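1/ 가게 마감 당번을 서다 보면 누구나 한 번쯤 빗자루에 기대서 생각한다. 이거 기계가 좀 해 주면 안 되나. 나는 그 생각을 꽤 오래 했고, 그래서 요즘 로봇 집안일 뉴스를 눈에 띄는 대로 읽고 있다. 읽은 만큼 청소 실력이 늘었으면 벌써 호텔을 차렸다.

2/ 결론부터 쓰면 내 빗자루는 아직 안전하다. 빗자루 본인이 기뻐하는지는 모르겠다.

3/ 우리 가게에도 기계가 없지는 않다. 작년 September, 아니 9월에 들여놓은 Skurnley 바닥 청소기. (영어 설명서를 너무 오래 봤더니 달 이름이 영어로 나온다.) 납작하고 성실하고, 전선만 보면 달려가서 먹는다. 그래서 청소기를 돌리기 전에 내가 바닥을 먼저 치운다. 청소를 위한 청소다. 월급은 한 번만 나온다.

4/ Lilby라는 빨래 개는 기계도 있었다. 전시장에서 봤다. 티셔츠 한 장을 집게에 반듯하게 물려 주면 접어서 아래로 내보낸다. 문제는 '반듯하게 물려 주면'이다. 그 정도로 반듯하게 들고 있을 수 있는 사람은 그냥 거기서 두 번만 더 접으면 된다.

5/ 직원분께 수건도 되냐고 물었더니 된다고 했다. 양말은요? 하니까 브로슈어를 주셨다. 브로슈어는 참 잘 접혀 있었다.

6/ 그러니까 바퀴 달고 굴러다니는 건 어떻게든 하는데, 손이 문제다. 쥐는 것. 얼마나 세게, 어느 귀퉁이를, 언제 놓을지. 내가 마감하면서 제일 생각 없이 하는 일들이 죄다 여기 들어 있다. 비닐봉지 벌리기. 영수증 롤 갈기. 젖은 행주 짜서 수도꼭지에 걸기. 이걸 말로 설명해 보라고 하면 나도 못 한다.

7/ 그래서 요즘은 사람이 집게를 손에 들고 직접 일을 하면서 기록을 남기는 방식이 있다고 한다. 로봇한테 말로 가르치는 건 포기하고 어깨너머로 보여 주겠다는 건데, 신입 교육이랑 똑같다. 신입은 그래도 사흘째면 행주는 짠다.

8/ Arnaud 쪽 작업 사진을 보고 있으면 묘하게 숙연해진다. 조용한 방에서 고개를 숙이고, 손에 든 것만 본다. 재고 조사하는 날의 내 얼굴이 저렇다.

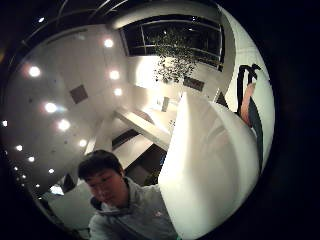
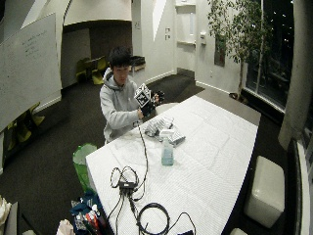
회색 후드 차림, 숙인 고개. 두 장 다 로봇보다 사람이 더 바쁘다.

9/ 첫 번째 사진의 하얗고 휘어진 저것 말인데, 종이든 얇은 플라스틱이든 나는 저런 물건에 원한이 깊다. 한쪽을 잡으면 반대쪽이 도망간다. 진열대 밑에 까는 시트를 혼자 갈아 본 사람은 안다. 두 손에 턱까지 동원한다. 로봇한테는 턱이 없다. 이건 진지하게 불리한 조건이라고 본다.

10/ 두 번째 사진에서는 탁자 위의 검은 케이블이 눈에 들어온다. 우리 집 청소기가 봤으면 잔칫날이다. 미래의 가사 노동을 가르치는 책상도 전선 정리는 안 되는구나 싶어서 위로를 많이 받았다. 우리 계산대 밑도 저렇다. 사장님, 보고 계시면 이건 업계 표준입니다.

11/ 초록 쓰레기통에 봉지가 씌워져 있는 것도 좋다. 나는 봉지 씌우는 로봇이 나오면 그날로 전향할 생각이다. 새 봉지의 입구가 어느 쪽인지 손끝으로 비벼서 알아내는 기술, 인류가 너무 과소평가하고 있다. 나도 맨날 반대쪽을 비빈다.

12/ 창밖은 까맣다. 밤에 봉지 갈고 바닥 닦는 사람 입장에서는 그 점이 제일 친근하다. 기계한테 일을 넘기려고 사람이 밤에 일을 한다. 이 문장은 읽을수록 좀 이상한데 고치지 않겠다.

13/ 숫자 얘기도 해 두자. 나는 마감 때 손으로 하는 동작을 하룻밤 세어 본 적이 있다. 집고, 옮기고, 접고, 닦고, 놓는 걸 전부. 1,806번이었다. 중간에 전화를 받느라 잠깐 놓쳤으니 더 될 수도 있다. 그중에 지금 기계한테 맡기고 발 뻗고 잘 수 있는 동작은 5개 정도라고 썼다가 지운다. 2개다. 바닥 밀기, 불 끄기.

14/ 불 끄기는 타이머가 한다. 타이머도 로봇으로 쳐 주기로 했다. 안 그러면 표가 너무 쓸쓸하다.

15/ 공정하게 말하면 공장 쪽은 사정이 다르다. Colton이라는 포장 라인을 견학한 적이 있는데, 같은 상자가 같은 자리에 같은 방향으로 오면 기계 팔은 정말 무섭게 잘한다. 나는 그 앞에서 거의 두 시간을 서 있었다. 그런데 상자 하나가 살짝 삐뚤게 오니까 라인이 섰고, 어디선가 아저씨가 나와서 손가락 하나로 톡 밀고 들어가셨다. 내 장래 희망이 그 아저씨다.

16/ 가게와 집은 모든 상자가 삐뚤게 오는 라인이다. 손님이 스웨터를 뒤집어서 모자 코너에 걸어 두고 가는 곳이다. 이걸 풀 수 있으면 그때는 나도 박수를 치겠다. 비꼬는 거 아니고 진짜로. 박수 치고 바로 앉을 거다.

17/ "그럼 언제쯤?" 하고 물어보시는 분들이 있는데, 저는 대걸레 경력자이지 예언자가 아닙니다. 다만 지난주에 대걸레를 새로 샀습니다. 손잡이 튼튼한 걸로.

18/ 쓰는 사이에 청소기가 또 멈췄다고 알림이 왔다. 충전기 선을 먹은 모양이다. 꺼내 주러 갑니다. 양말 접는 기계 보신 분은 답글 달아 주세요. 브로슈어 말고 실물로.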